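News > Company News > Hauser

Hauser Opens Desktop Refurbishing Line at Skalstead Site

SKALSTEAD – Hauser, a regional reseller of used office equipment, has opened a refurbishing line for desktop computers at its Skalstead site. The line takes in retired office towers, strips and tests them, and returns working machines to schools, libraries and small businesses.

The company expects to process 300 desktops a month once the line is fully staffed in January. Until now, Hauser sent its used desktops to an outside shop in Bonberg and received them back four to six weeks later.

"We were paying freight both ways on machines that often needed a processor, some memory and a good cleaning," said Dexter Iwasaki, operations manager at Hauser. "Doing the work here means a customer can get an answer on a batch the same week it comes in."

Each tower is opened and its serial number is logged. Processors and memory are removed and tested separately from the motherboard. Boards are then checked for bent socket contacts, swollen capacitors and damaged connectors before any parts go back in.
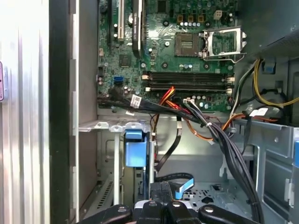
A desktop motherboard with its processor socket open and memory slots empty.

Socket damage is the most common reason a board is rejected, according to Hauser. Technicians inspect the contacts under a bench magnifier with the retention bracket raised. A board that fails is pulled and sent for metals recovery, and the case, power supply and drive hardware are kept for use in other machines.

Thaddäus Camenzind, who trains the bench staff, said new technicians spend their first two weeks on teardown before they are allowed to rebuild.

"They need to learn how a socket lever should feel and which way a memory clip opens," Camenzind said. "If you force either one, you have lost the board."

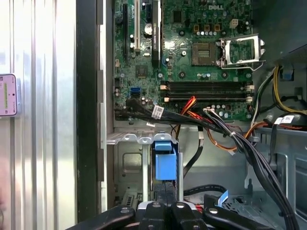
A Dell motherboard in its chassis, with the coin-cell battery and expansion slots in view.

Coin-cell batteries are replaced in every unit that passes inspection. Each rebuilt tower then runs a 112-minute load test. Customers receive a printed test sheet with each machine, along with a 60-day parts warranty.

Stimon, a parts wholesaler, will supply tested memory and replacement drives for the line under a one-year agreement. Hauser will also sell surplus processors back to Stimon in lots.
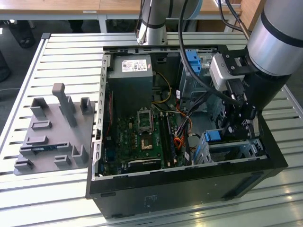
Hauser asks organizations sending in equipment to leave cases closed and complete, including any drive rails and brackets. These small parts differ from one model to the next and are often thrown out when an office removes its own drives. Plastic pieces like the blue latch on the drive cage and the light-blue rails in the lower bay can be hard to replace, and a missing set can hold up a tower that is otherwise ready to ship. Power cords should be packed in a separate box.

The Skalstead line accepts drop-offs every Wednesday from 8 a.m. to 4 p.m. Pickup can be arranged for larger batches. Organizations interested in sending equipment or buying refurbished desktops may contact the Hauser sales desk.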